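Right, kettle's on, so I'm finally going to write up the Stineo two-arm kit I promised so many of you back in May. It'll be a long thread (sorry, they always are with me) and I'll try to get to the price before you all nod off.

Short version for the busy: I like it a great deal, I'd change the manual and the cable clips, and it has made me think much harder about bin bags than I ever expected to at my age.

The job I've set it is rolls of plastic bags. Pick one up off the patterned sheet, put it somewhere sensible, go back for the next. Pink, green and yellow, all that thin crinkly stuff that slithers about when you so much as look at it. Views from the wrist cameras:

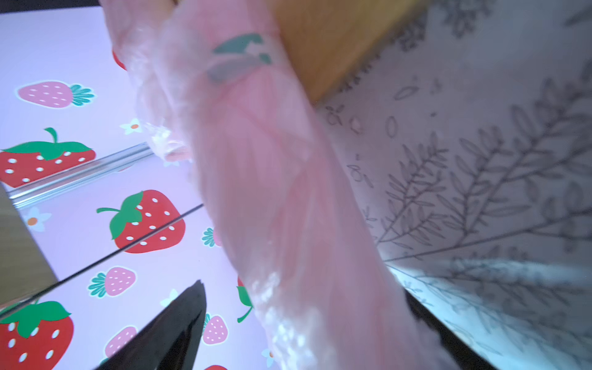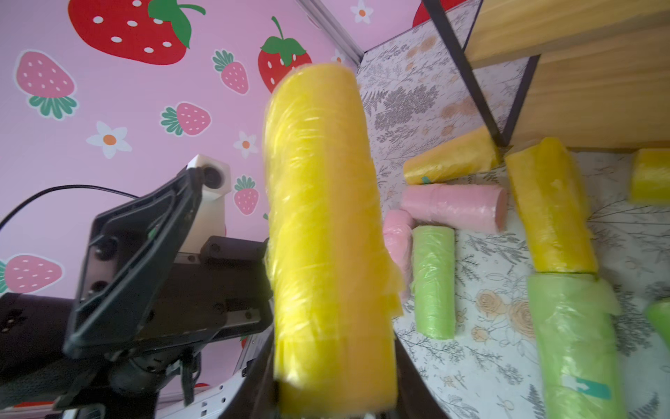
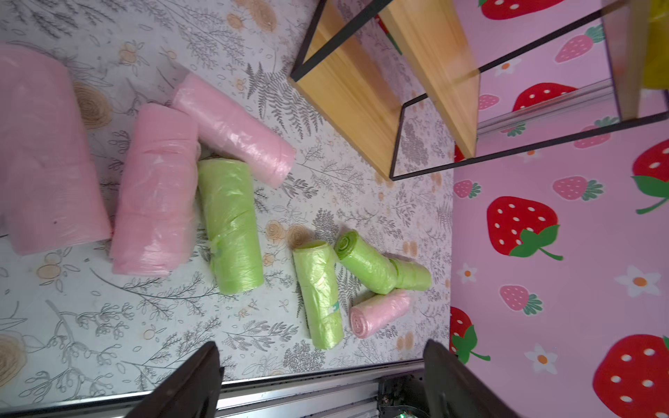 Xiaoqing Xiao replied almost before I'd hit post, wanting to know whether a kit at this price can really cope with anything floppy, or whether I'd be better off giving it wooden blocks like everyone else does and saving myself the grief.

It's a fair question and I've been chewing on it all afternoon! Blocks are lovely, blocks stay put, and if you buy the Stineo you should certainly spend your first evening on them. But I've never once needed help picking up a block. I do have a cupboard that wants tidying.

So, floppy things. A tight roll is fine, the fingers close on it and up it comes. A roll that has started to unwind is another matter altogether, and you have to decide whether you're gripping the roll or merely a loose flap of it, which I promise is harder to judge through a little camera than with your own two eyes.

What helped me most was slowing everything down. The Stineo software has a speed slider tucked away under the second menu, and it arrives set far too keen for my taste. I pulled it down to 65 and left it there, and the whole business became much more pleasant, for me as well as for the bags.

Money, as promised. I paid £474 for the kit, which got me both arms, the grippers, the wrist cameras and mounts, and a power supply with a lead so short that I had to move a bookcase. Delivery was extra and I've decided not to think about it.

For comparison, I also looked long and hard at the Howlader, which has one arm and a much nicer box. If you only want to learn the basics I think you'd be very happy with it. I wanted two arms so that one could hold while the other fiddled, and once I'd got that into my head there was no talking me out of it.

Now the manual. It is 192 pages long and I read it in the bath over several nights, and I still couldn't tell you which way round the shoulder bearings go. The diagrams are small and the good advice is all in the appendix. Start at the appendix. I do wish somebody had told me that.

Tharindu asked the other day how long the calibration takes. My first go took a whole evening with a good deal of muttering, and my most recent took 41 minutes including a biscuit. You do both arms separately, then the cameras, and if you knock a camera mount afterwards you do that camera again. I knock them constantly.

Tharindu Kanagaratnam: Does it remember the calibration when you switch it off, or is that 41 minutes every single time? That's what put me off the last one I had.

It remembers, Tharindu, and I ought to have said so! It saves to a file and picks it up again when you plug in. Just keep a copy somewhere else too. I overwrote mine while trying to be clever, and that was a gloomy sort of evening.

Support has been kind. I wrote to them at ten at night about a gripper that was closing a little crooked and had an answer by breakfast, with a proper explanation and a new screw in the post. The forum's a bit sleepy but the people on it are patient with beginners, which I very much was.

Things I'd still grumble about: the cable clips, which let go whenever they feel like it. The fan, which you'll hear if you're sat in the same room with a book. And the fact that the spare fingertips are sold in fours when each gripper has two, so I now own more fingertips than I know what to do with.

Would I buy it again? Yes, and I'd order the longer power lead at the same time. Xiaoqing, if you're still wavering, you're very welcome to come over and drive mine first, any evening after seven. Bring something awkward for it to pick up and mind the bookcase.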